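White desks and marks: what are you all using?

deskmoss
Posted in July, 9:40 pm
OK so I finally got the long white desk I've been going on about in the small rooms thread, and I love it!! The front edge is rounded, there's that curved cutout on the side so you can tuck in close, and the room feels twice as bright. But white tops show everything. I wiped it down with the Meritz spray and it still has faint smudges, mostly where my forearms go. Do they ever lift completely or do I learn to live with them?

hallway_31
Oh I have the same kind of top and it took me ages to figure out. Warm water, one drop of dish soap, soft cloth, then a second dry cloth right after. The drying is what matters. If you let it air dry you get a film and the film grabs the next lot of fingerprints. Skip the Meritz, it leaves a shine I never liked.

Prarkitz fan
Disagree on the Meritz! I use it every week on a Verent desk, 9 years old now, and the top still looks great. You have to spray the cloth and not the desk. Two squirts, tops.

hallway_31
Different finish on the Verent though, that one is glossy. Deskmoss, is yours matte or shiny?

deskmoss
Somewhere in between? Smooth, anyway.

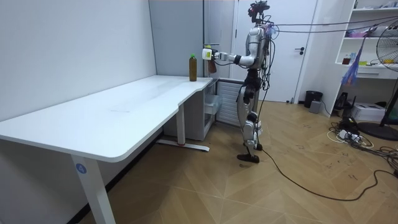

The desk end, with the bottles and the shelving on the right

tinybeam
Love the shelves! Open compartments are so good in a tight room. I'd watch the little drawer cabinet against the back wall though, with a radiator right next to it. I had thin plastic drawers go wavy on me one winter and they never closed right again.

Prarkitz fan
Mine sat by a radiator for 13 months and were fine. Depends how hot you run it.

tinybeam
Fair, our old place was an oven.

hallway_31
And get a tray under those bottles! The tall one with the green cap is lovely (what is that amber stuff?) but one drip on a white top and you'll be scrubbing rings. I have a cork tray from Fiore and it's the best cheap thing on my desk.

deskmoss
Cold tea concentrate, I make it in batches. Tray is going on the list, thank you! Trying the dish soap tonight on one half and Meritz on the other.

Prarkitz fan
Spray the CLOTH

deskmoss
Yes yes, the cloth! Will report back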